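Bin-to-bin bench, Keltwood shared shop
Notebook entry, May 13, 2021 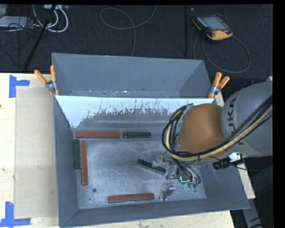
Where it stands

Two gray metal bins edge to edge on the wood table, clamped at the shared rim with the orange-handled spring clamps. Red-brown and green bars in the front bin, KUKA over the top. The job is the same as it has been since we started: pick a bar out of the front bin, put it down in the back one, leave the bins where they were.

I still don't believe the success numbers on the whiteboard. Lâm Lục wrote up 100 picks with 9 misses, and I have no quarrel with the counting. My quarrel is with how the bars got in there. They were set down by hand, by people who know which way the gripper likes to come in. I've caught myself doing it too. You put a bar down, see that it sits tight to the wall, and your hand nudges it over before you've thought about it.

So today's rule was tip them in from a cup and hands off.

What I ran

12 tips, bars from the Figueiredo batch, no changes to speed or grip force from last time. Stopped after each failed pick and wrote down what the bar was touching.

Bars lying out on the open floor: fine. I expected that and it proves very little.

Bars along the left wall: bad. The fingers need room on both sides and the wall slopes in, so the fingertip meets metal before it gets down beside the bar. Twice it rode the slope and pushed the bar further along. The log called one of those a grasp. It closed on nothing, the width reading was inside the window, and the arm went off to the back bin and politely let go of air. That one alone makes me want to go back through the old logs.

Bars end to end along the far edge with a small gap: mixed. When the planner picks the middle of the long one it works. When it wants the near end of the short one it clips the neighbor.

Two bars side by side, nearly parallel: it depends entirely on which one it goes for first, and I can't see any sense in the order it chooses. Lâm says the order comes from the score. I asked what the score comes from and we both went and got coffee.

Vision, or what passes for it

The Zutix tracker is supposed to be good with shiny surfaces. The floor of the front bin is all scratches and cloudy smears by now and I think it is reading some of them as edges. Can't prove it yet. Put a sheet of matte paper down for two of the tips and the poses looked steadier, but two tips is two tips and I won't write it up as a result.

Green bars get worse poses than the red-brown ones. Lâm thinks it's the lighting. I think dark green on dull gray was a poor choice and we should paint them. Both cheap to test, so test both before anyone argues again.

Clamps

The clamps are still the thing I'd bet on failing first. They stop the bins sliding apart, and that's all they do. Nothing ties the pair to the table. After the fourth tip I measured the front corner against my pencil line and it had moved. Not by much, but the drop position for the back bin is typed in by hand, so every bit of creep goes straight into the error and then gets blamed on the camera.

Mater makes a low bench stop that would fit if we're willing to drill the top. I'd rather screw down two strips of scrap and see if the problem goes away before paying for anything.

To do

Strips along the front and right side of the bins.
Redo the pencil line with a knife.
Tighten the width window so an empty close gets logged as a miss.
Rerun the 100, all tipped, no hands. Same sheet, new column.
Paint one green bar white and leave the others alone.
Tape down whatever is loose near the hoses on the gripper. The loop catches the light and I keep thinking it has snagged.

Lâm wants to show this in June. Fine by me if the tipped numbers go on the board next to the old ones, same size writing. If they come out anywhere near 9 misses I'll buy lunch and say so in here.

Added later: found one of the old log files. First three "grasps" on the sheet have the same width reading as today's empty one. Haven't told Lâm yet, want to check the rest tonight.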